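The second life of a grey sleeve

2019-04-26
By Leonie Kereama

When I moved to Andness I had one suitcase, and in it were 13 pieces of clothing. I am sure of the number, as I wrote a list for the insurance. Two winters later I could not close my wardrobe. I had bought nothing expensive and nothing I was proud of. It was a jumper here, a pair of trousers there, always at a reduced price, and most of them lost their shape before I had learned to like them.

My grandmother would have been ashamed of me. In her house a jumper was worn first by the eldest child, then by the next, and when the elbows were gone it was pulled apart and the wool was washed and wound again. I remember holding the wool on my two hands while she made the ball. My arms became tired and I was not allowed to put them down.

I began to ask myself who still does this kind of work, and in Andness the question brings you quite soon to Fahmy, a mending shop in the street behind the old fish market. It has a narrow window and a bell that does not ring. Inside it smells of steam and of the coffee which the owner's brother makes in the back room.

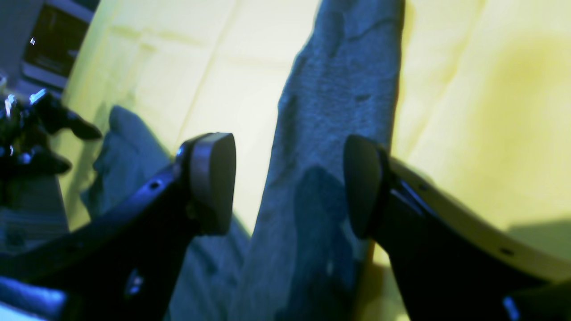

Grey knitted fabric on a pale yellow cloth.

The shop takes in over 30 pieces in a normal week, and more in August, when people take out their winter things to see what the moths have done. Knitwear is the largest part. Woven cloth tears in a line and you can see at once what must be done, but a knit is one long thread which holds itself by loops. When one loop opens, the next one becomes nervous. This is how it was explained to me, and I have not found a better way to say it.

There are two schools of mending, and they do not always speak kindly of each other. The first wants the repair to disappear. The mender looks for a thread of the same thickness and the same shade, and follows the path of each old loop with the needle. For a small hole in the front of a cardigan it can take an entire afternoon. The second school wants you to see the repair, and chooses red on blue or yellow on green. Younger customers often ask for this. At Fahmy they do both, although I had the feeling that their heart is with the first.

I brought them a jumper of my own, dark green, with a cuff that had come loose. I expected to leave it there and pay. Instead I was given a chair, a blunt needle and a lamp, and told that a cuff is something which every adult should be able to sew. I was slow. I pulled the thread too hard and the edge went into waves like the side of a lasagne. It was taken out and I began again, with the advice to stop after every third stitch and stretch the cloth a little with my fingers.
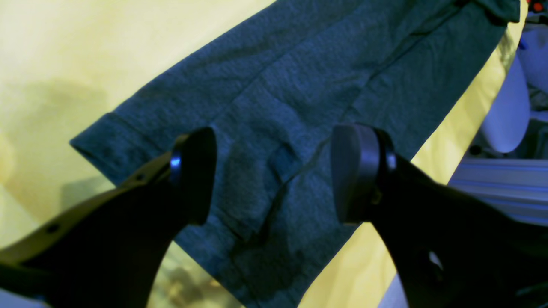

A seam in a knit must be able to move, and this was my mistake. I had sewn as you sew a button, to make it strong, while the thread should be left with enough length to give when the hand goes through. The second time it was not beautiful, but I could put the jumper on without hearing anything break.

Not every piece can be saved. Some of the cheap jersey is so thin after a year that there is nothing for the needle to hold. In such cases the shop tells the customer plainly, and offers to cut the good parts for patches. Under the counter there is a drawer with these patches, sorted by weight and not by colour, which surprised me. A light patch on a heavy jumper pulls, and a heavy patch on a light one hangs. The colour can be wrong and the repair will still live.

What does not have a drawer goes to Trasum, a company outside the town which tears old textiles back into fibre. I visited them on a wet morning. The hall is very loud and you come out with dust in your eyebrows. They sort by hand before anything goes into the machine: wool to one side, cotton to the other, mixed cloth in the far corner, where the pile is always the highest. The mixed cloth is their great problem. A little elastic thread in a cotton sleeve makes it comfortable for the wearer and almost useless for the spinner.

Part of the wool fibre is spun into a yarn called Karia, which is sold in only a few colours, all of them a little muddy. I bought a ball in brown. It is rough in the hand at first and becomes softer when you wash it, and it still has small specks in it of other people's jumpers.

I am knitting a hat. It goes slowly, mostly on the train, and last week a woman sitting opposite told me that I had dropped a stitch several rows down. She took the needles out of my hands, repaired it before the next station and gave them back.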